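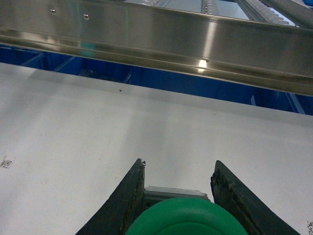 Edelstahlschiene mit zwei Schraubenköpfen

Sachstandsbericht an die Massekreditgeberin Ristico
Insolvenzverfahren Gascombe GmbH in Eigenverwaltung
Zuletzt aktualisiert: Januar

1. Verfahrensstand

Das Insolvenzgericht hat das Hauptverfahren über das Vermögen der Gascombe GmbH eröffnet und die Eigenverwaltung angeordnet. Gegen den Eröffnungsbeschluss hat die Gläubigerin Garside sofortige Beschwerde eingelegt, gestützt auf Art. 102c § 4 EGInsO. Gerügt wird die internationale Zuständigkeit. Das Insolvenzgericht hat nicht abgeholfen, die Akte liegt beim Landgericht. Aufschiebende Wirkung kommt dem Rechtsmittel nicht zu, das Verfahren wird fortgeführt.

Der Sitz der Schuldnerin wurde weniger als drei Monate vor Antragstellung ins Inland verlegt. Die Vermutung des Art. 3 Abs. 1 EuInsVO greift damit nicht. Der Mittelpunkt der hauptsächlichen Interessen ist aus den tatsächlichen Umständen herzuleiten. Vorgelegt wurden dazu Gesellschafterprotokolle, Bankkorrespondenz und die Verträge der Geschäftsleitung. Garside hält die Verlegung für rechtsmissbräuchlich und verweist auf den am früheren Sitz anhängigen Schadensersatzprozess. Eine Stellungnahme hierzu ist eingereicht, das Landgericht hat Garside zur Erwiderung eine Frist von 14 Tagen gesetzt.

2. Massekredit

Abgerufen ist die erste Tranche über 400 TEUR. Verwendet wurde sie für Löhne nach Auslaufen des Insolvenzgeldzeitraums, für Versicherungsprämien und für die laufende Buchhaltung. Die zweite Tranche ist nicht abgerufen. Der Abruf setzt nach Ziffer 4 des Kreditvertrags eine fortgeschriebene Liquiditätsplanung voraus, sie geht Ristico gesondert zu. Die Zustimmung des Sachwalters zur Kreditaufnahme liegt schriftlich vor.

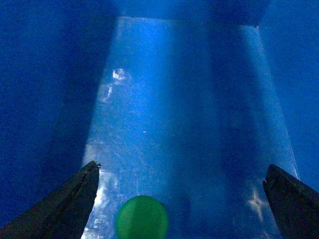
Planabweichungen ergeben sich bislang nur auf der Einzahlungsseite. Zwei Debitoren rechnen mit vorinsolvenzlichen Gegenforderungen auf. Die Zulässigkeit nach §§ 94 ff. InsO wird geprüft, in der Planung sind die Beträge vorsorglich auf null gesetzt.

3. Tabelle

Zur Tabelle sind 400 Forderungen angemeldet. Davon hat die Schuldnerin 30 vorläufig bestritten, überwiegend wegen fehlender Belege. Die Forderung Garside ist dem Grunde und der Höhe nach bestritten. Der am früheren Sitz geführte Prozess liegt in einem anderen Mitgliedstaat; für die Wirkungen des Verfahrens auf diesen Rechtsstreit ist nach Art. 18 EuInsVO das dortige Recht maßgeblich. Ein Gutachten des dortigen Korrespondenzanwalts ist beauftragt.

4. Sicherungsrechte

Norno macht einen verlängerten Eigentumsvorbehalt an den Lieferungen der letzten beiden Quartale geltend. Nach Auffassung der Schuldnerin sind die betreffenden Bedingungen nicht wirksam einbezogen. Auf den Auftragsbestätigungen fehlt der Verweis, im Rahmenvertrag steht eine Abwehrklausel.
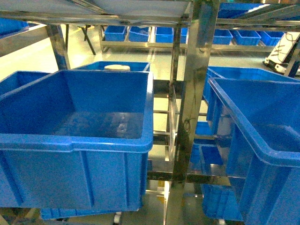
Norno wendet ein, die Abwehrklausel erfasse den einfachen Eigentumsvorbehalt nicht, dieser sei jedenfalls mit Übergabe der Lieferscheine erklärt worden, und man sei zu einem Vergleich nur bei Anerkennung des Aussonderungsrechts bereit. Der Einwand ist nach der Rechtsprechung zu kollidierenden Bedingungen nicht ohne Gewicht. Für die bereits weiterveräußerte Ware hilft er Norno nicht.

5. Nächste Schritte

- Entscheidung des Landgerichts über die Beschwerde
- Übersendung der Liquiditätsplanung an Ristico
- Abstimmung eines Vergleichsrahmens mit Norno, Zustimmung des Gläubigerausschusses erforderlich
- Entwurf des Insolvenzplans, Gruppenbildung offen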